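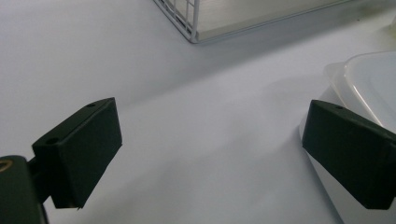

4.2 The table before anything goes on it

Figure 3. White tabletop with a white plastic container at the right, main surface clear.

I'll start with the table, as it took up far more of my October than I had planned. When I first wrote up the sorting study I gave the work surface half a sentence, and Eun-seong Son wrote "what table?" in the margin of my draft. Fair enough! If you ask people to empty a mixed box of household bits and put them away, the thing they spread it all out on matters a great deal, and most of the papers I had been reading skip straight past it.

We used a smooth, matte white top (Figure 3). I had wanted plain wood, mostly because my own kitchen table is wood and I think of it as what a table looks like. The first wooden one we tried had a strong grain, and people lined things up along it without meaning to, so we ended up with lovely parallel rows of pens and batteries that had more to do with the table than with the sorter. The second was glossy, and two of our pilot sorters kept shifting in their seats to get away from the reflection of the ceiling light. Matte white has its own trouble - small pale items like buttons and bits of chalk get overlooked - but I could live with that, and we took the palest items out of the set before the main sessions.

The work area was 85 centimeters deep, measured from the sitter's edge. That is a bit more than an easy reach for most of the people who took part, and I chose it on purpose. I wanted there to be a back part of the table that you had to lean for, so that putting something there would be a small decision. People do use it, too. The far strip is where the "I'll deal with this later" things went in nearly every session, and I say more about that in Section 5.

Then there is the container. We kept to white plastic for this as well, for the dull reason that an earlier version with colored tubs gave us colored categories. Put out a red tub and a blue tub and you will get red things in the red one, at least from some people, and once a person has started down that road they tend to stay on it (one sorter put a tomato-shaped kitchen timer in with the red crayons and was very pleased about it). With white there was nothing to match. The container stood off to the right at the beginning of a session, and sorters were told they could move it wherever they liked, or leave it alone, or put it on the floor.

I did worry about the right side. In the pilot at Teltoreck we had it on the left for half the people, and the left-handed sorters seemed a little happier that way, but they were also the ones who moved it soonest, whichever side it started on. In the end I kept one starting place for everybody and noted the first move. If I were doing this again I would probably swap sides from one session to the next and put up with the extra bookkeeping.

Ní Bhriain makes the point, in the tidying diaries I leaned on for the coding scheme, that a cleared surface is an invitation. I found that to be very true and slightly annoying. Give people a bare table and many of them will not begin by sorting at all. They tip everything out, spread it flat with both hands, and look at it for a while. In my notes I called this the spread, and I had to decide whether it counted as part of the task. I decided it did. The clock started when the first item touched the table, spread or no spread, and each session ran to a limit of 10 minutes. Over the whole study we logged 920 placements, where a placement means an item let go of and left alone long enough for the person to pick up another one.

Between sessions I wiped the top down with a damp cloth and put the container back by eye. I know how that sounds. Tape marks would have been more exact, but when we tried them in the Trindura room people treated the tape as a boundary and wouldn't put anything across it, so off it came. The starting position therefore varied a little from one sorter to the next, and I have not tried to correct for this in the tables that follow.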